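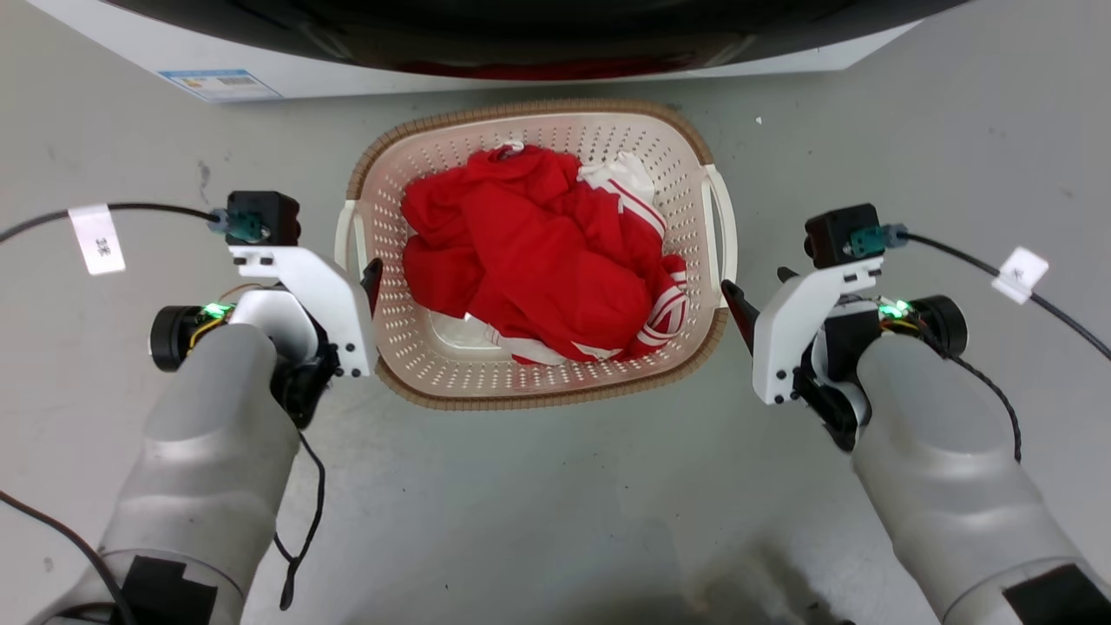 Farm Operations Coordinator (Vegetables and Compost)
Lovwood Community Farm, Fistavbridge site

Position type: full time, year-round
Reports to: Farm Manager
Supervises: two seasonal growers, one compost technician
Closing date for applications: last day of May

Position summary

Lovwood Community Farm is a nonprofit grower of vegetables and herbs on leased municipal land in Fistavbridge. The farm operates 4 acres of field beds, three unheated high tunnels, one propagation house and a windrow composting pad. Produce is sold through a weekly share program, a farm stand and wholesale accounts with two school kitchens. In the last full season the share program packed 1,874 boxes.

The Farm Operations Coordinator is responsible for the crop plan, the compost pad and the record keeping that supports both. The position was previously divided between two part-time staff. It has been combined so that compost output can be scheduled against bed preparation from a single plan.

The work is mostly outdoors from March through November. From December through February it is mostly planning, seed ordering, equipment maintenance and winter harvest from the tunnels.

Duties

Crop production (50 percent)

Write the annual crop plan, including succession dates, bed assignments, seed quantities and expected yield per bed foot. The current plan is kept in a spreadsheet with one row per planting. The coordinator may change the format but must keep the existing field names, which are used in the annual lease report.

Maintain the rotation. Field beds are grouped in seven blocks, and no block may carry the same plant family in consecutive years. Block 6 has a history of clubroot and is closed to brassicas until further notice.

Run propagation from late January. This includes mixing media, sowing, potting on, hardening off and keeping the germination log.

Schedule and check irrigation. Field beds are on drip tape fed from the municipal supply through a backflow preventer and pressure reducer. Tunnels 1 and 2 are on timers. Tunnel 3 is operated by hand valve.

Scout for pests and disease at least twice a week in season and record findings by bed number. The farm is not certified organic but uses only materials permitted under organic standards. All applications are logged the same day, with product, rate, weather and re-entry time.

Lead harvest on share days. Harvest starts at 6:00 a.m. from June through September and at 7:30 a.m. in other months. Leafy crops must be in the cooler within 45 minutes of cutting.

Compost operations (30 percent)

Receive and inspect feedstock. Current sources are leaf and brush material from the city, spent grain, stable bedding from one horse barn and food scraps from 67 participating households. Loads with visible plastic, treated wood or pet waste are refused at the gate and the refusal is recorded.

Ask every bedding supplier for a written statement on herbicide use in the hay or straw, and run a bean bioassay on each new source before the material goes into a windrow. Two tunnels were damaged by herbicide carryover before this procedure was adopted.

Build, monitor and turn windrows. Core temperature is taken at three points per windrow, at two depths, every working day during the active phase. Windrows must hold 131 degrees F or higher for 15 days with at least five turnings. The pad uses a tow-behind turner made by Zavau, pulled by a 55-horsepower tractor. Training on the turner will be provided.

Screen, cure and test finished compost. Samples go to an outside laboratory twice a year for pH, soluble salts, carbon to nitrogen ratio, maturity and heavy metals.

Keep the pad in compliance with its permit, including the stormwater log, the setback from the drainage ditch and the limit on stored volume.

Records, training and general (20 percent)

Supervise seasonal staff, assign daily tasks and approve time sheets.

Train new staff in tool handling, lifting, heat illness prevention, hand washing and harvest container sanitation. The food safety plan was last revised by Soudabeh Tehrani, who will hand it over to the coordinator during the first month.

Prepare a monthly report of no more than two pages covering harvest weights, compost volumes in and out, input costs and equipment hours.

Attend the site meeting with the city land office each quarter.

Required qualifications

At least three full seasons of paid work in mixed vegetable production, one of them in a role with responsibility for other workers.

Working knowledge of aerobic composting. Experience on a permitted site is preferred but not required.

Ability to operate and do routine maintenance on a tractor, a walk-behind tiller and small engines.

Ability to build and edit a spreadsheet with formulas and lookups. Applicants will be asked to demonstrate this.

Valid driver's license and a record acceptable to the farm's insurer.

Ability to lift 50 pounds repeatedly, to work in heat, cold and rain, and to work one weekend morning in three from May through October.

Preferred qualifications

Compost operator certificate, or willingness to complete one within the first year at the farm's expense.

Produce safety grower training.

Pesticide applicator license in the appropriate category.

Experience with winter production in unheated tunnels.

Conversational Spanish, Farsi or Hungarian. A large number of households in the share program use one of these languages at home.

Pay and benefits

The starting rate is $26.50 per hour. The standard week is 42 hours from April through October and 36 hours from November through March. Hours above 40 in a week are paid at time and a half.

The farm pays 95 percent of the premium for individual medical coverage and half of the premium for dependents. Coverage starts on the first day of the month after hire.

Paid leave is 15 days per year plus seven holidays. No more than five consecutive days may be taken between June 1 and September 15 without approval from the Farm Manager.

The farm supplies rain gear, gloves and hearing protection, and reimburses up to $180 per year for work boots. Staff take a full produce share each week at no charge. Housing is not provided.

Worksite

The main site is at the east end of the Fistavbridge bus line, a 12-minute walk from the last stop. Staff parking is on gravel. There is a heated break room, a restroom with hot water and a lockable storage cage. The propagation house and pack shed are accessible by a graded path. The compost pad and blocks 5 through 7 are on uneven ground – applicants who want to discuss access or adjustments to the duties may do so at any stage, and the request will not be passed to the interview panel unless the applicant asks for that.

A second parcel, the Rahimi lot, is 1.5 miles from the main site and is used for garlic, winter squash and cover crop seed. The coordinator will visit it at least once a week in season. A farm truck is available for this trip and mileage in a personal vehicle is also reimbursed.

How to apply

Send the following by email to the hiring desk, attention Magdolna Győri, with "Operations Coordinator" in the subject line:

1. A resume of no more than two pages.
2. A cover letter of no more than one page. State the acreage, crop mix and sales channels of the farms where you have worked, and your own role in each.
3. One work sample. A crop plan, a compost temperature log, a planting calendar or an enterprise budget is suitable. Remove any figures that belong to a previous employer.
4. Names and contact details for two references, one of whom has supervised you in the field. References will not be contacted before the second interview.

Paper applications may be left in the locked box at the pack shed door. Incomplete applications will be returned once with a note of what is missing.

Selection process

Applications are read by Farm Manager Ishbel Chisholm and field lead Omid Fallahi using a scoring sheet based on the required qualifications. The sheet will be sent to any applicant on request.

The first interview is by phone and takes 30 minutes. The second is on site and takes half a day. It consists of a walk through the blocks and the compost pad, a 40-minute spreadsheet exercise using an old crop plan, a tractor check with Sepehr Farahani and a panel interview. Candidates invited to the site are paid a flat $110 for their time. Bring boots and clothing suitable for the weather.

The intended start date is in the first half of July, which allows four weeks of overlap with the outgoing compost lead. A later start can be considered for candidates who are committed to another farm through the end of harvest, but the overlap cannot be extended.

The first six months are a trial period, with written reviews at the end of the second and fifth months.

Applicants must be authorized to work in the United States. Lovwood Community Farm is an equal opportunity employer. Applications for the seasonal grower positions are handled separately and open in January.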